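Re: [tower-bells] Striking mechanism for small chimes, first attempts

From: Yareli Orozco
Date: January 31, 2019

On the Zavala chime, Dennis wrote:

> We have 15 small bells in the old school cupola and no ringers left
> who can manage the stairs. Has anyone on the list gone from hand
> levers to electric strikers on bells this light? I worry they'll
> all come out sounding like a doorbell. Also, did you keep the
> levers? Some of our people feel strongly about that.

Dennis, I'm so glad you asked, because I have been wanting to write this up since October and kept putting it off!

Keep the levers. Please, please keep the levers. We did, and on the days when somebody wants to come up and play by hand it's still the best sound the tower makes. Our strikers hit the outside of the bell and the hand clappers hang inside, so neither one gets in the way of the other. The only thing you have to remember is to park the clappers well clear before you switch over. I forgot once and got a rattle on the low D that had me crawling under the frame for an hour.

As for the doorbell worry, I had the same one. The first week ours was terrible. Every note came out at the same strength, bang bang bang, and a hymn tune played that way is hard to love. What changed everything was giving each bell its own pulse length. The heavier bells want a longer push and the little ones at the top want hardly anything, and you have to find each one by ear. I sat up there with a thermos and a pencil and filled a whole notebook. In the end I had 132 settings written down, most of them crossed out, and it was the happiest weekend of my winter.

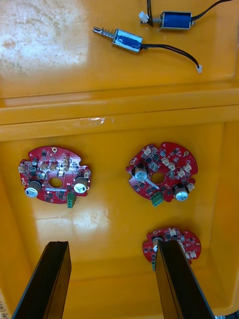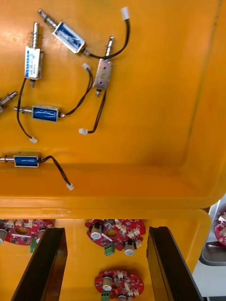
Where you put the striker matters even more than how hard it hits. Too high on the bell and you get a thin clank with no body to it, and too low you're risking the lip. We ended up on the soundbow, straight across from where the clapper lands, and the hum note came right up. On a bell your size the travel is short, so a push-pull solenoid with a coil spring on the plunger gives you the basic idea of the motion, though you'd want something a good deal bigger for a real bell. The spring is the part to think about. If the hammer doesn't jump back right away it damps the note, and you've built a very expensive woodblock.

Now, hammer faces. Bare steel was too bright for us. I tried leather, which was lovely for a month and then went soft in the damp. Then a friend on this list (you know who you are) mailed me a bag of nylon tips and those have been on ever since. They do lose a little sparkle in the top octave, so I left two of the smallest bells with brass. I'd love to hear if anyone has tried hardwood.

You asked off list what it cost. The parts came to $2,962 for us, and that includes a keyboard I didn't strictly need but couldn't resist. The wiring took longer than the mounting. Label both ends of every cable while you're pulling it, even if you're sure you'll remember. I was sure too.

One more thing, about tunes. Our old paper book has 326 of them, and a lot were arranged by people who knew exactly which bells were weak and wrote around them. Play those first! They sit so well on the instrument, and they'll show you right away if one of your strikers is off. Avoid fast repeated notes until everything is settled – the hammer needs time to get home. Slow tunes with wide gaps let the bells overlap, and from across the street I'd bet your neighbors won't know if it's a person up there or a box on the wall.

If you can get a recording of the bells as they are now, before you change anything, do it, on the levers, one at a time and then a scale. I didn't, and I'd give a lot to be able to go back and compare. I can send you my pulse chart if you like. The numbers won't match yours but the shape of the curve might save you a trip or two up those stairs.

Yareli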